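Maltstead Bench Cell Guard Kit

Part no. 2665. For table-mounted arms up to 10 kg.
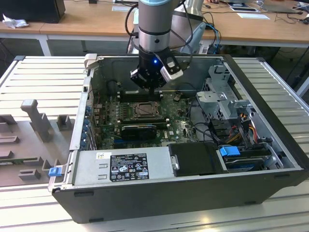
Plenty of sellers will tell you a collaborative arm needs no guarding. We don't buy it. The arm may be gentle — the tool on the end of it may not be, and neither is a sheet steel edge with somebody's hand against it. A "cobot" badge on the box is no substitute for a risk assessment of the whole job: arm, gripper, workpiece and bench.

The kit gives you two clear side screens, a lockable stop button and a 7 m lead. It does not make your cell compliant, whatever you may have read on other sites. You still have to measure contact forces and write them down.

For computer repair and strip-down work, unplug the unit and let it stand before the arm goes in. Keep cables out of the arm's path.

Price: £117 plus VAT. Orders in by noon Friday go out the same day. Fitting questions to Ngozi Igwe on the parts desk.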